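How to Get the Sorkico Anchor in Okberg

The Sorkico Anchor is an off-hand item that keeps your character from being knocked back. You can pick it up any time after the second chapter, but the last part is much easier once you have the double dash.

What you need before you start

You need the harbor pass, at least 500 shells, and one empty off-hand slot. If the slot is full, the merchant takes your shells and sends the anchor to storage, and you have to go back to camp to fetch it. Bring a lantern too. Any level will do.

Step 1: Reach the Urkitz lift

Fast travel to Wan and leave by the lower gate. Follow the canal until you see the broken footbridge, then drop down on the left side. The lift is behind the waterfall. It only runs at night, so rest at the bench next to it if you arrive during the day. The bench also refills your flasks, and you will want them full.

Step 2: Clear the pump rooms

There are three rooms and they have to be done in order. In the first, pull the lever and stand on the grate until the water drains. In the second, kill both divers before touching the valve — if you turn it first, they respawn. The third room has no enemies, only the spinning wheels. Wait for the slow wheel to pass, then dash twice.

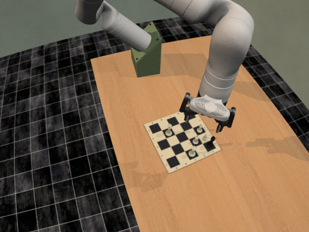

If you fall in the third room you lose some health but keep your progress, so there is no reason to reload. Going back to the title screen resets all the pumps.

Step 3: Beat the Warden

The Warden has 2,992 health on normal difficulty. He opens with a wide sweep that can be jumped but not blocked. After the sweep he drags his chain back, and that is your opening for two or three hits. At half health he starts slamming the floor. Stay close to his left leg and the slams will mostly miss you.

Fire does 41 percent more damage to him than plain weapons. Poison does nothing.

Step 4: Buy the anchor

Go through the door behind the arena and talk to the merchant. The anchor is on the second page of his list. Pay for it and equip it from the off-hand menu.

Upgrading

The first upgrade costs 143 iron scraps and cuts the stamina drain. The second adds a small shock wave when you land from a height. Get the first one early. The second can wait until you have scraps to spare — it looks good, but it rarely kills anything outside the starting areas.

The anchor does not carry over to New Game Plus, but its upgrades do.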